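Were Dual-Arm Cell: Progress Report to the Cisurley Fund
Prepared by Heidrun Reisinger, Drasta Automation Laboratory
Reporting period ending November

1. Status

The cell is mounted and wired, and is now in regular use on the coaster sorting task. Cumulative running time stands at 3,538 cycles. Both arms remain on their original mounting plates, screwed to the front aluminium rail. The tray stays on the right-hand side of the marble surface, in front of the yellow and black toolbox.

2. Work at the cell

Views from the cell, with the coasters and the teal tray in use:
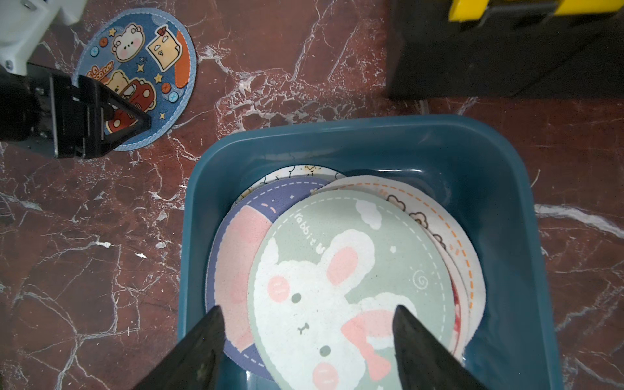
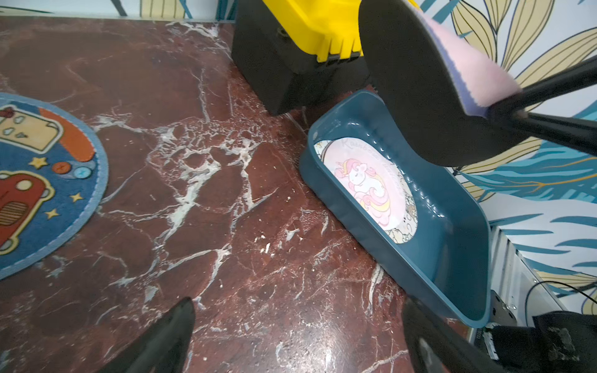
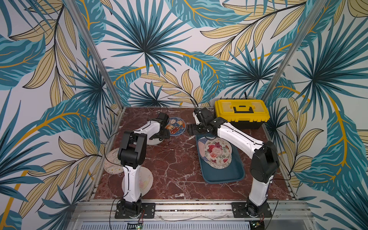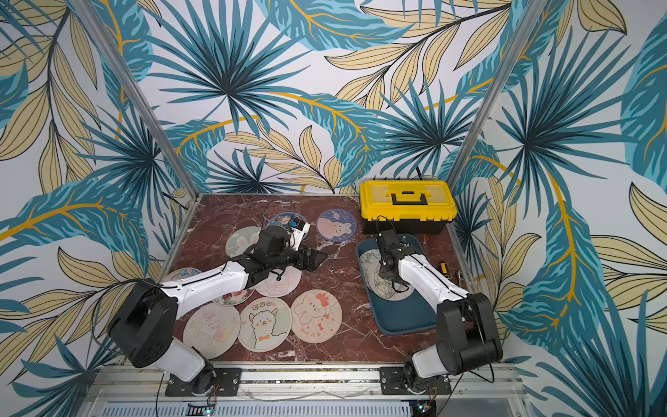
3. Maintenance

Scheduled maintenance takes place every Tuesday before the first run. The technician checks the plate screws, wipes the gripper fingers and inspects the arm cables for wear at the joints. Wrist camera alignment is checked against a reference position and recorded in the Tromo log.

Seven stoppages were recorded in the period. Two were traced to a cable catching at the shoulder joint of the left arm, and the cable was re-routed with additional slack. The remainder were cleared by restarting the controller. The fault has not been reproduced on the bench, and the supplier has been asked for advice.

4. Expenditure

An amount of $2,000 was drawn from the equipment line for replacement gripper fingers and a spare controller board. The fingers have been received. The board is on back order.

5. Next period

The laboratory will fit the spare board on arrival, recalibrate both arms and resume the overnight runs. Approval is requested to carry the unspent travel allocation forward to the equipment line.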